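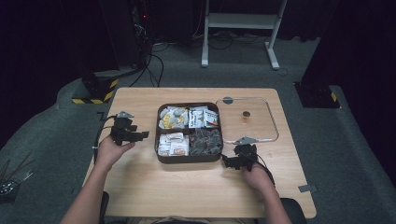
# Altel hand grippers, pair with software: my review after one season

I bought the Altel pair in September, second-hand from a lab in Drisano that was closing. I paid 1039 dollars for both grippers, the cables and the licence. Before this we were teaching our arms with a leader arm, a smaller copy of the robot which you move and the big one follows. It is a good method but it is tiring, and one demonstration of closing a box could take me two minutes. With the grippers in my own hands, the same job takes me 9 seconds if I don't fumble.

My work is mostly household tasks: sorting, putting lids on things, moving small packets from one compartment to another. A divided snack tray with a glass lid is a good test, and I use it very often. The lid has a small round knob, so the fingers must come to it from a sensible angle, and the glass gives the cameras a hard time. The wrapped snacks are another kind of difficulty. Chocolates slide over each other and the flat packets standing on edge want to be pinched from the top only.

## What I like

The fingers are narrow enough to go between packets. This was my biggest worry before buying, and on the older Idska model I could not do it without pushing the neighbours over. The angular shape also helps me to see where the tips are, because they don't hide behind the body of the gripper.

The squeeze feels natural. After one afternoon I stopped thinking about my fingers. My colleague Kamol Srisuk has smaller hands than me and he says the same, although he moved the strap to the last hole.

Recording is simple too. You hold both grippers still, squeeze twice with the left and the session starts. Squeeze twice again and it is saved. We made 300 demonstrations in one week this way, and only a few were lost to the software.

## What I don't like

The cables. Each gripper has its own, and when you cross your arms to pass an object, they find each other. I now let one fall to the left side of the table and the other to the right, and I try to plan the task so that I don't need to cross. A wireless version would be worth more money to me.

The weight is fine for the first hour, then the wrists start to complain. I work seated, which helps a little, but a chair with armrests is in the way.

The manual is poor. It tells you to "calibrate before the use" and then shows a drawing with no words. The correct procedure I found in a forum post from a user of the Mahawong arm, who had the same tracking unit.

And a warning about speed. A human hand is quicker than most arms, and the software will record happily a motion that your robot can never follow. From my first set I had to throw away 173 demonstrations for this reason. There is a speed limit warning in the settings, but it is switched off when you install. Please switch it on before anything else!

## Compared with remote control

I still keep the leader arm for tasks where force matters, such as pressing a tight plastic cover. There you feel when the robot is struggling — with the hand grippers you only feel your own hand. For light objects I would not go back.

## Would I buy it again?

Yes, at the used price. At the new price I would ask for a longer trial first, and I would ask them about spare finger pads, as the left pair is wearing at the tips already and my order from 29th May is still marked "processing".

Four stars out of five. The missing star is for the cables and the manual, half each.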